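本目录存放 Drornau 展厅开放日(2024年5月14日)洗衣演示的记录与说明,供参加过现场的单位和后续复现实验的人员使用。

- 记录名称:`skarent-openday-laundry`
- 演示系统:Skarent 双臂平台
- 任务:前开门滚筒洗衣机的开门、取放衣物、关门
- 整理:Femenik 演示组
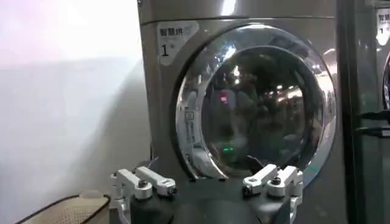
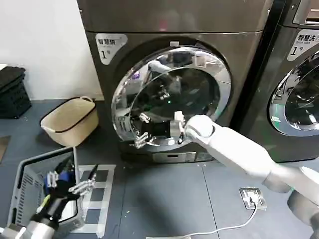

## 1. 背景

Drornau 展厅的洗衣区平时用于家务类任务的联调。3月做过一轮内部预演,当时只跑开门和关门两个子任务。开放日在此基础上加入了衣物取放,并改为面向观众连续运行。参观方包括 Jacobs 的产线自动化小组,他们关心的主要是末端与圆形门圈的接触过程,因此本记录对开门阶段的标注比其他阶段细。

演示内容分两段:第一段由操作员遥操作,第二段运行策略模型。两段使用同一套场地布置和同一批衣物,中间休息40分钟,用于更换电池和重新标定腕部相机。

## 2. 内容概况

| 项目 | 值 |
|---|---|
| 有效回合 | 94 |
| 其中遥操作 | 57 |
| 其中策略运行 | 37 |
| 子任务类别 | 6 |
| 单回合时长 | 约40秒 |
| 语言指令 | 中文 |

子任务类别如下:

1. `approach_door`:末端移动到门圈附近
2. `open_door`:打开机门
3. `pick_cloth`:从筐中抓取衣物
4. `place_in_drum`:将衣物放入滚筒
5. `retrieve_cloth`:从滚筒取出衣物并放回筐中
6. `close_door`:关闭机门

一个回合不一定覆盖全部类别。遥操作回合大多从 `approach_door` 开始,策略回合有一部分直接从门已打开的状态开始,起始状态写在 `meta.json` 的 `init_state` 字段中。

## 3. 目录结构

```
skarent-openday-laundry/
├── README.md
├── episodes/
│ ├── teleop/
│ └── policy/
├── calib/
│ ├── before_break/
│ └── after_break/
├── labels/
│ └── subtasks.csv
└── notes/
 └── operator_log.md
```

每个回合一个子目录,包含:

- `head.mp4`:头部视角视频
- `wrist.mp4`:腕部视角视频
- `joints.parquet`:双臂关节角、末端位姿、夹爪开合量
- `meta.json`:指令文本、起始状态、结束状态、操作模式

视频与关节数据使用同一时钟。对齐时以 `joints.parquet` 的时间戳为准,不要按帧序号推算,部分回合开头有丢帧。

## 4. 标注说明

`subtasks.csv` 每行对应一个子任务片段,字段为 `episode_id`、`subtask`、`t_start`、`t_end`、`result`。

`result` 有三个取值:`ok`、`retry`、`abort`。`retry` 表示同一子任务内重新尝试后完成,重试次数未单独记录。`abort` 表示操作员按下急停或主动终止,该回合后续片段不再标注。

`open_door` 的起点定义为末端首次接触门圈或门缘的时刻,终点为门停止转动的时刻。`approach_door` 在接触时刻结束,两类片段不重叠。末端接触后滑脱再靠近的,仍计入 `open_door`。

`pick_cloth` 的起点为手指首次接触衣物。仅在筐口上方悬停、没有接触的时间归入前一片段,前面没有片段的则留空。

## 5. 现场提问摘录

**门圈反光是否影响定位?** 有影响。镀铬面会映出机械臂本体和周围人员,深度图在门圈区域有空洞。当前做法是用机身面板的轮廓估计门心位置,门圈区域的深度值不参与计算。

**洗衣机是否通电运行?** 演示不启动洗涤或烘干程序,策略也不操作面板按键。

**换一台机器能否直接使用?** 没有验证过。门的开启方向和拉手位置变化后,`open_door` 需要补采数据。

**遥操作延迟是多少?** 现场未测,日志里只有指令下发时间,不足以计算端到端延迟。

## 6. 已知问题

- 观众走动会出现在门玻璃和门圈的反射中,训练视觉模型时建议对该区域做随机遮挡,或单独评估其影响。
- 休息前后的腕部相机外参不同,读取时按 `meta.json` 中的 `calib_set` 选择对应目录,混用会产生明显的投影偏差。
- 深色衣物与滚筒内部对比度低,`retrieve_cloth` 的起点标注误差偏大。
- 策略回合的夹爪开合量为指令值,遥操作回合为反馈值,字段名相同,合并训练前需要自行处理。
- 本记录没有力传感数据。

## 7. 使用限制

记录仅供参观单位内部评估和 Drornau 合作项目使用。视频反射中可能出现人员轮廓,对外展示前须先做模糊处理。不得将 `result` 统计作为 Skarent 平台的性能指标引用:两段演示的起始状态分布不同,操作员也会根据现场讲解的节奏提前终止回合。

数据更正请直接在仓库提交 issue,写明 `episode_id` 和时间段。标注修订只更新 `labels/`,原始视频和关节文件不变。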